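Ticket: Randarero bench, two-arm card handling
Opened by: Manaia Kingi
Assigned: Rattana Saithong
Status: open, waiting on parts

Symptom

Right gripper reports a grip fault while both arms share a card. Left stays quiet. Fault clears on re-home, returns within 4 cycles. Controller is a Jatero, stock firmware, serial timeout 400 ms.
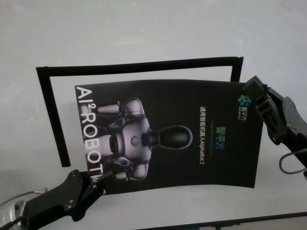 Corner hold, right and lower left. Card bows under tension.

MK: Dropped closing force on the right from 500 to 400 in the config. Card still bows. Fault rate unchanged.

RS: Check the approach as well. If the left arm comes in short, the right one drags. Run it toward the upright black box and stop before contact.

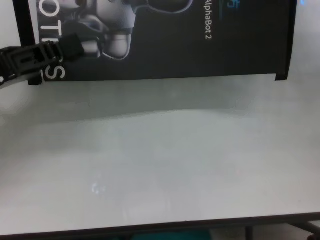 Arm alignment

MK: Left stops clear of the panel every time. Re-zeroed both wrists anyway, then went back to the two-corner hold with the AlphaBot 2 cover facing out.

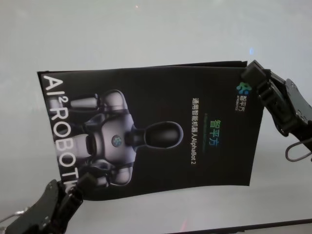 Photo: M. Kingi

Logged 2000 samples at the right wrist during the hold. Current climbs in steps, then the fault trips. Same log on the left is flat. Swapped the Barta motor drivers between arms and the fault stayed on the right, so the drivers are fine.

RS: Look at the finger linkage next. Back the arm off and compare the gap at the tips with the drawing.

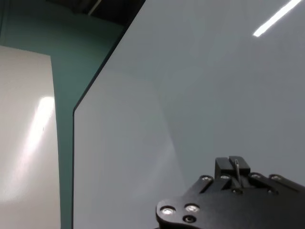 Fingers close together, narrow gap, pin between them.

MK: Gap is under spec. Ordered a linkage set from Sascombe, due in October. Right arm limited to single-hand moves until then.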